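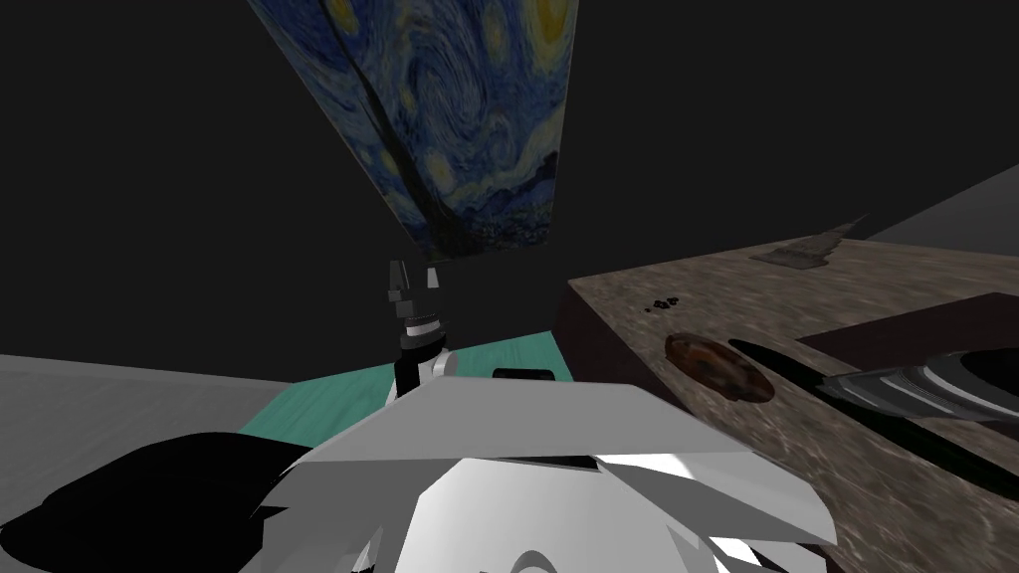 4. Setting your weight goal and daily target

Do this section after you have paired the Drumell scale with the Stalano app (section 3). You will need your height, your current weight and a few minutes without interruptions. You can change any of these settings later.

4.1 Take a starting weight

1. Put the scale on a hard, level floor. Carpet and thick bath mats give low readings.
2. Step on with bare feet and stand still until the number stops blinking.
3. Step off, wait for the display to clear, and weigh yourself again.
4. If the two readings match, tap Save as Start. If they do not, move the scale to another spot and repeat.

Note: Weigh yourself at the same time each day. Most people find first thing in the morning easiest, before breakfast and after using the bathroom.

4.2 Enter your goal

1. Open Profile, then Goal.
2. Choose Lose, Hold or Gain.
3. Type in a target weight. The app will not accept a target below the healthy range for your height.
4. Choose a pace. Gentle is the default setting – leave it there for the first month if you have not tracked food before.
5. Tap Confirm. Your daily calorie target appears at the top of the Today page.

Caution: Do not use the Lose setting if you are pregnant, nursing, under 18 or being treated for an eating disorder. Talk to your doctor before starting if you have diabetes or take medicine for blood pressure.

4.3 Pick a card background

Each goal has its own card on the Today page. Tap the card, then Background, and choose from the Art, Color or Plain sets. The background has no effect on your results.
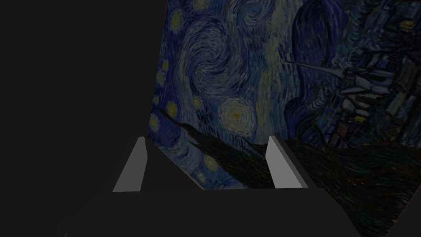

Art set: Van Gogh, "The Starry Night," turned on its side.

4.4 Log your first meal

1. Tap the plus sign and choose Breakfast, Lunch, Dinner or Snack.
2. Search for the food by name, or scan the package.
3. Check the serving size before you save. This is the most common source of wrong totals.
4. Tap Add. The calories come off your daily target right away.

If you log a 628-calorie lunch and a 233-calorie snack, the Today page shows 861 used. Cooking oil, dressing and milk in coffee have to be added separately. 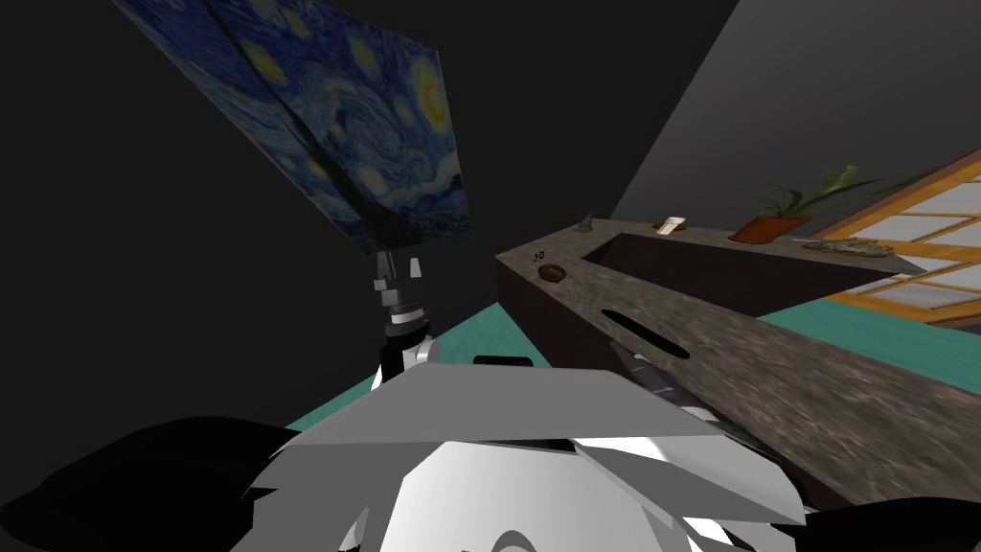 Home-cooked dishes take a little longer the first time. Enter each ingredient under My Recipes, set the number of servings, and save. After that the dish shows up in search like any other food.

4.5 Weekly review

The review opens every Thursday at the time you set under Reminders. It compares your average weight for the week with the week before. Daily ups and downs from salt, water and sleep are normal and are not counted as a gain.

If the average has not changed for three weeks, open Goal and tap Recalculate. Do not lower the target by hand.

For sync problems between the scale and the app, go to section 7.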